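Notebook – gripper kit review, Fandonetti hand-held
2019-10-11

Second entry on the Fandonetti kit. The first one (June) covered unboxing and the mount, and I won't repeat it except to say the mount still has more play than I'd like. This entry is the cutlery work. Kit goes back to Skendbridge if we decide against it, so I want the notes complete enough that someone else can read them and agree or disagree.

Setup
Hand-held gripper, stock firmware, display on. Dining table with the patterned cloth left on. I thought about taking the cloth off and decided to keep it, because the kit is sold for homes and homes have cloths. It also gives the tracking something to lock onto. The bare end of the table is white and smooth and I expected tracking to be worse over there, so the work area stays on the cloth.

Cable routed over the left side. The thick one is stiff and wants to push the hand clockwise. After a few picks I stopped noticing it, but my wrist did not. The vendor sells a lighter cable as an extra. It should be in the box.

Forks
Picked by the stem, just below the tines where it gets narrow. Approach from above, close slowly, lift, hold for a moment, put it back down on the cloth.

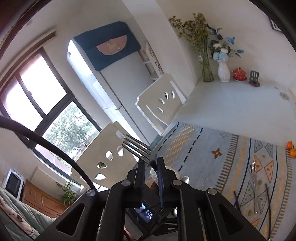
Grip on the stem is good when the fork goes in square. When it goes in at an angle it can roll, and then the tines end up facing some way you did not plan. For our purposes that's acceptable as long as the log shows it. The log does show it, but only as a change in finger opening. Somebody labeling later would need to look at the video.

First block was forks only. 7 aborted, all on the approach, none after the lift. On an abort I opened the fingers fully, backed off to the start height and began a new take. The manual says you can continue in the same take and trim later. I tried that in June and the trimming tool lost the sync, so no.

Note for whoever goes next: a fork lying flat on cloth is easier than one lying flat on a hard top. The cloth gives a little and the fingers can get under. Do not take the numbers from this session and apply them to a bare table.

Spoons
Harder than I thought. The handle is thin and the pads have to meet it evenly or it swings. Picking at the neck, close to the bowl, worked better than picking mid-handle. I settled on the neck for the whole block and wrote that on the run sheet.

Reflections off the bowl are a problem for the preview. Auto exposure reacts to a bright spot and the rest goes dark for a moment. Locking exposure before the first take fixes the jumping, but then the window side is blown out. I chose the lock. Stekow (their hand-held, which we had on loan before this one) let you set a metering area, and I missed that today.

Mixed layout
Forks, spoons and chopsticks together, some crossing. This is the block I care about, because it's closer to how a table looks after people have eaten, and it's the layout the sales sheet talks about. I laid them out by hand with no plan and moved them around between takes.

The trouble is contact. You go for the spoon, a chopstick is resting across the handle, and the whole group shifts when you lift. The kit has no idea this happened. I added a column to the run sheet for "neighbor moved" and filled it in by hand. If we buy, I'd want a button on the handle that drops a mark into the log. I wrote to support about it and have no answer yet.

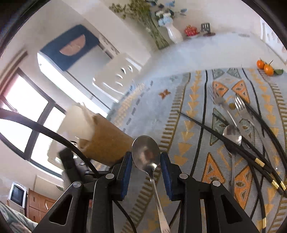

Spoon held at the neck, mixed layout, blue finger pads on.

Chopsticks on their own I left for another day. They are long and they need a different closing force than the cutlery, and I didn't want to change settings in the middle of a session.

Pads
Blue rubber pads did fine on metal. They pick up lint from the cloth and grip drops off when they're dirty. Wiping with a damp cloth brings it back. I wiped them at the start of each block and would do it more often next time. 3 spare pairs came with the kit. Nakajima pads are supposed to fit the same slot, not checked.

Software
Recorder crashed once, while saving. The take was still on disk after a restart, so nothing lost. Export ran through 457 takes in one go without complaint, including everything left over from June. Folder names are still a mess – date and block number run together with no separator – and I renamed them with a script.

Price
Quote stands at 1,080 for the kit with one year of updates. Light cable and extra pads not included. At that price I'd want the cable thrown in, and I'd want a clear answer on the trimming tool.

Where I am now
Hardware yes, software maybe. The gripper does the basic job on forks and spoons and the fingers close evenly. The weak part is everything after the recording. I would not sign for more than one unit until the sync problem is explained.

To do
Chopsticks block, own settings file.
Same fork block on the bare white top for comparison.
Try the Nakajima pads if somebody has a pair.
Tighten the mount screws again and see if they hold through a full session.
Ask about the metering area.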